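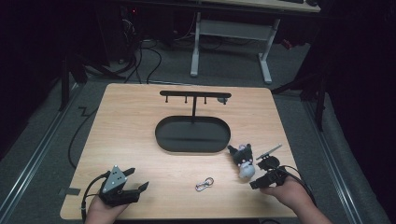

Lesezeit: 2 Min.

Startseite | Test | Werkstatt | Archiv | Kontakt
Drucken | Als E-Mail versenden

Handgreifer-Set von Hakis im Test, Beiträge von Femke Meijer, 05/01/2018

Das Set besteht aus zwei handgeführten Greifern mit Kabel, einem Netzteil und der Aufnahmesoftware. Leihgerät vom Händler Gulik, geht im Juli zurück. Ich schreibe hier auf, was mir beim Arbeiten auffällt.

Aufgabe für den ersten Block: kleine Teile vom Holztisch an einen schwarzen Hängeständer mit vier Stiften bringen. Plüschfigur und Karabiner liegen bereit. Beide Hände arbeiten, je ein Greifer.

Die Finger öffnen weit. Für die Plüschfigur reicht das ohne Nachfassen. Weiches Material verzeiht viel, der Karabiner nicht. Flach auf der Platte liegend ist er das schwierigste Teil im ganzen Satz.

Trick von Vilém Holub: mit einem Finger auf die Kante drücken, bis sich der Karabiner aufstellt, dann erst schließen. Geht mit links schlechter als mit rechts. Liegt an mir, vermute ich.

Kabel: zu steif. Das rechte läuft mir über den Unterarm und zieht bei jeder Drehung leicht mit. Links hängt es über die Tischkante zum Boden, das stört weniger. Eine Zugentlastung am Handgelenk fehlt im Lieferumfang.

Software: 237 Durchgänge aufgezeichnet, davon 8 ohne verwertbare Fingerstellung. In allen acht Fällen war der rechte Kanal betroffen. Nach Tausch des Steckers kein Ausfall mehr. Support hat das als bekannt bestätigt.

Nachfrage von Chidubem Ibrahim, ob man die Kalibrierung überspringen kann: Man kann. Nach 30 Minuten driftet die Öffnungsweite dann aber sichtbar in der Kurve. Ich kalibriere vor jedem Block neu - dauert nicht lange.

Zum Vergleich hatte ich letztes Jahr das System von Doležal. Leichter in der Hand, dafür schmalere Öffnung und ein Export, den man von Hand nachbearbeiten muss. Bei Hakis kommt eine saubere Datei pro Durchgang heraus.

Laut Händler sind die Fingerbeläge auf 1000 Schließvorgänge ausgelegt. Ersatz gibt es nur paarweise. Preis steht nicht in der Liste, ich habe angefragt.

Zwischenstand: Mechanik gut, Software brauchbar, Kabel nachbessern. Zweiter Block mit schwereren Teilen folgt, Otakar Ďurica übernimmt dann den linken Greifer - er ist Linkshänder.

Abgelegt unter: Robotik & Automation, Geräte im Test, Greiftechnik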